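# Our day out at the Dreslow paper mill

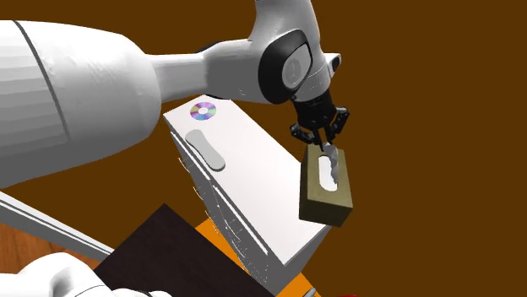 *Grisen Papercraft Club · Trip reports*

So we finally got to Dreslow! We'd been trying to book this tour since September, and the mill kept moving us because one of the drying machines was being rebuilt. The drive took longer than it should have (I missed the exit, sorry again to everybody in the back seat), but they held the start for us and even had coffee waiting.

First stop was the pulp room. It's loud and warm and smells like wet cardboard, and I loved it. They use a lot of scrap from Prajapati, the envelope printer up the road, and you can still spot little flecks of blue in the vats before the cleaning step. Our guide let us scoop some out and squeeze it, so of course I went home with pulp in my coat sleeve.

Then came the big hall with the Flata line, which makes tissue and thin wrapping paper. It runs 49 yards from end to end and you walk the whole way on a raised walkway, earplugs in, pointing at things and yelling. The sheet comes off so thin you can see the rollers through it. I could have stood there all afternoon, but we had three more rooms to get through.

The sample room was where we all lost our minds a little. There were 17 drawers of old colored sheets, and we were allowed to take offcuts! I grabbed a stack of the mustard and a rough gray one that folds beautifully. If you want some for the lantern project, come find me before the next meeting, and bring a folder so they don't get bent.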